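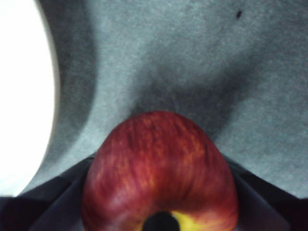
3.2 Skin colour and ground colour

Colour was scored on two separate scales, one for the red overcolour and one for the ground colour beneath it. The two are often confused in household sorting, where a fruit is called ripe once it looks red enough, although overcolour depends largely on light and on the variety. Ground colour is the better guide to maturity, and it is easiest to read where the overcolour is thin. In the apple of Figure 1 the red is deep and streaked with orange, and the only clear ground for a reading is the golden-yellow patch beside the dark hollow, which blends through orange back into red at its edges. Fruit of this type was given a high overcolour score and a ground colour score taken from the centre of the patch alone, leaving out the blended margin.

Figure 1. Streaked red apple with a yellow patch next to the hollow.

Scoring was carried out against a printed card by two assessors working apart. Where their scores differed by one step the lower was kept; where they differed by more, the fruit was scored again at the end of the session. The card was replaced in February after the first copy was found to have faded along one side — all fruit scored with the faded copy was left out of the results. Lighting was held at 4000 K and 900 lux at the height of the bench, measured before each session.

Streaked fruit caused more disagreement than plain fruit. The main difficulty was the flanks, where the skin curves away from the light and a mid red may be read as a much darker one. Assessors were therefore told to score overcolour on the upper curve only, and to turn the fruit if a sheen covered the part to be read. Wiping was not allowed, as it changes the gloss of the skin and would have made later sessions hard to compare with earlier ones.

3.3 Storage groups

After scoring, the fruit was divided between the Plumham store, which is cooled, and the Kokkonen store, which is a plain larder with a vent to the outside. Each group held 43 apples. Fruit was laid in a single layer with no contact between neighbours, and any apple with broken skin was removed on the day it was found. Ground colour was read again at the end of storage, at the same patch where one had been recorded. For fruit with full overcolour and no visible patch, no second reading was possible, and these are entered in the tables as missing.

The position of the patch was noted in words (stem end, calyx end or side) and by a pencil mark on the paper liner. This proved adequate for most fruit. A few apples had rolled on the liner, and for these the patch was matched from the written note — a weaker method, and one we would replace with a small tag in later work. The storage layout follows that proposed by Iulian Dinu for pears, with the spacing made wider to suit larger fruit.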